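Dristard Breath Belt Recordings: Read Me First

Welcome! Dristard is a set of resting and walking breath recordings taken with a stretch belt worn around the lower ribs. We put it together so that people who teach or study everyday breathing habits can look at real traces, with all the sighs, yawns and swallows left in (those are the best parts, if you ask us).

What you get

There are 300 recordings from 18 adults. Each one lasts 5 minutes and comes as a plain CSV file with two columns, time in seconds and belt stretch in raw units. A second file, events.csv, holds the marks we made by hand for sighs, breath holds and talking. Open it next to a trace and you'll start spotting sighs everywhere! 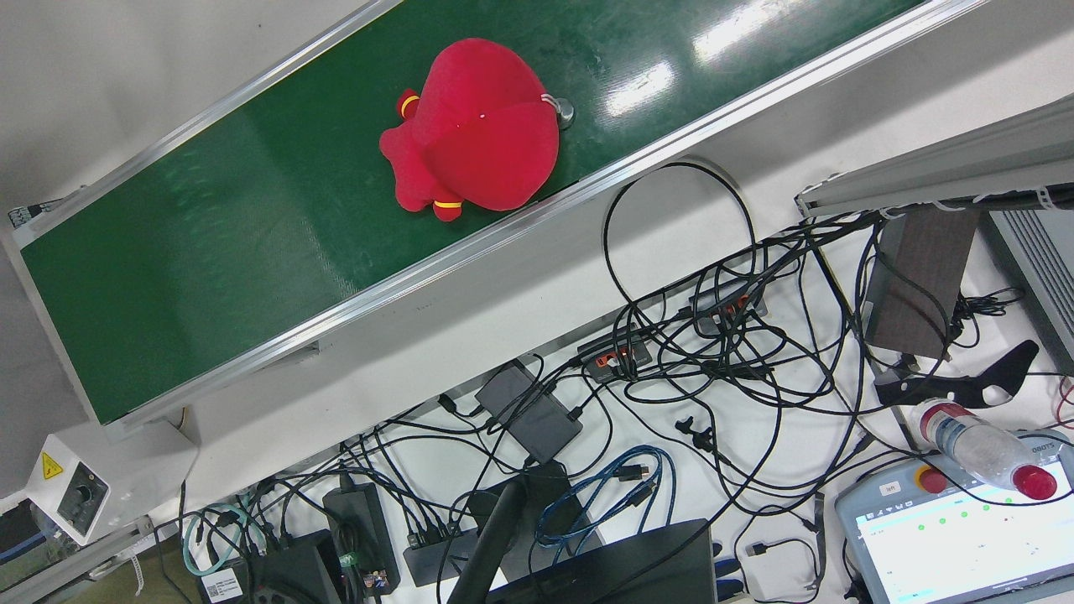
Page last changed: Apr 10, 2024

How the files are named

The first part is the person code, the second is rest or walk, and the third is the take. So p07_walk_2.csv is the second walking take from person seven. Takes marked with an x at the end had a belt slip. We kept them in because slips happen in every class and it's great to know what one looks like on paper.

Known problems

Raw units are not liters. Please don't compare the depth of breaths between two people, only within one take. Person p11 wore the belt higher than the rest, and the walking traces show it. Mojtaba Alipour is redoing the event marks for p03 and p04, which were made with an older sheet and miss most of the short holds.

Getting started

Try the Flater script in the tools folder. It draws a trace, finds the peaks and prints breaths per minute, and it runs happily on an old laptop. Algirdas Paulauskas wrote it and loves getting bug reports (really, send them!).

Use and sharing

Free for teaching and research. Not for diagnosis. If you publish with it, name the Dristard set and the Utevier breathing group, and put the version from version.txt in your methods section.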